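Plorkbridge site, bathroom line — safety checklist, June
Filled in by: Irja Salminen
Copy to: Béla Bodnár, Piroska Dobos

1. Walkway between stations kept free
Partly. Cables still cross the floor where people walk. Please fix them with tape or lead them along the wall.

2. Two people in one bathroom agree who works where
OK. Hedvika asks that this is said aloud before each start.

3. Gripper weight and wrist pain reported
Two reports. Before, the cleaners changed their hand position all the time. Now they hold the same handle for a long time, so I propose a break of 20 minutes after each 2 hours.

4. Bending over low surfaces
Not OK. The bathtub is the worst place for the back. A low stool was promised, it has not arrived.

5. Staff know what the recordings are used for
Partly. We have 3,422 recordings now and the new people still ask me if the Delix unit will take their shifts. I can not answer this. Béla, please come and speak with them.

6. Pay during recording hours
OK. Same rate as cleaning hours, confirmed by Piroska.

7. Toilet lid closed before start
Not OK. 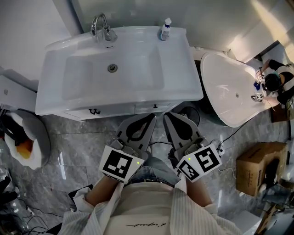

Items 1, 4 and 7: cables on the floor, work over the tub, toilet lid open.

8. Boxes and loose parts off the floor
Not OK. Cardboard box to be moved out of the room.

9. Emergency contact on the door
OK — but the number is the old one. Hedvika will print it again.

Next check: after the stool is delivered.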